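Home | Guides | Simulation | Grasping | Standards Notes | Contact

Filed under: Good Practice, Tabletop Manipulation

How to Set Up a Repeatable Grasp Test in Simulation

By Shota Kubo

These steps cover the rules we use at Plelleck for running single-arm grasp tests on a simulated tabletop. They assume a working simulator, an arm model with a parallel-jaw gripper, and a set of object meshes with collision shapes. They do not cover controller tuning or policy training.

The rules were first written for the Culier test set and revised by Grigore Neagu after two teams reported success rates for the same task that could not be compared. Most of the gap came from resets and scoring. Very little of it came from the policies.

Step 1. Fix the scene file before the first run

Assign a version number to the scene file and lock it. The file must hold the table pose, wall geometry, light settings, camera pose, and physics time step. Any change to one of these, however small, gets a new version number. Do not compare results across versions.

Keep walls and tabletops plain unless the test is about clutter or background change. Check table seams for height differences. A step of a few millimeters between two table meshes can catch an object that is pushed across it, and the failure will be logged against the gripper.

Step 2. Choose the objects

Use 4 objects per layout. One is the target and the others are distractors. The set should mix shapes that load the fingers in different ways: a cylinder, a box, something close to a sphere, and at least one irregular solid.

Check the collision mesh of the irregular solid by hand. Automatic convex decomposition tends to fill in shallow areas, and the fingers will then close on a surface that the renderer does not show. Look at the contact shadow as well. If the shadow stands apart from the base of an object, read the object height from the simulator state and confirm that it rests on the table. A shadow offset may be only a lighting setting, but a floating object makes the run invalid.

Step 3. Set the approach pose

Place the gripper above the target with the jaws fully open. Clearance is measured from the lowest fingertip, never from the wrist flange. On an angled approach the two fingertips sit at very different heights, so record both.

In the layout below, the jaws are open over the teal solid and the red fruit lies close by. The can and the pink cube are farther from the gripper.
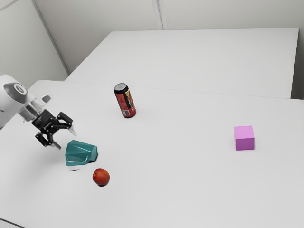
Step 4. Check distractor clearance

Sweep the open jaws along the planned approach with physics turned off. Log every overlap between the gripper and an object other than the target. If there is an overlap, change the approach angle first. Move the distractor only if no angle works, and save the result as a new layout.

Near distractors are allowed and are useful. Each layout should have at least one object close enough to the target to penalize a careless approach, and one far enough away that any contact with it is plainly an error.

Step 5. Run the trials

Run 1000 trials per layout. Seed each trial from the trial index and write the seed to the log. Our default base seed is 3291 — any value will do as long as it is reported.

Reset the full simulator state between trials, including joint velocities and contact caches. Resetting object poses alone is a common mistake and leaves small differences that build up over a long batch.

Step 6. Score and report

A trial counts as a success when the target is lifted clear of the table, held for the full hold time, and no distractor has moved past the set limit. Report distractor contact as a separate figure even when the lift succeeds.

Drop a trial only for a logged simulator fault. Slow grasps, odd grasps, and near misses all stay in. If more than 17 trials in a batch are dropped, discard the batch and find the fault.

The report must list the scene version, layout name, base seed, time step, hold time, distractor limit, and number of dropped trials. Results sent to the Litus archive without these fields are returned to the sender.

Last revised Saturday, November 28, 2020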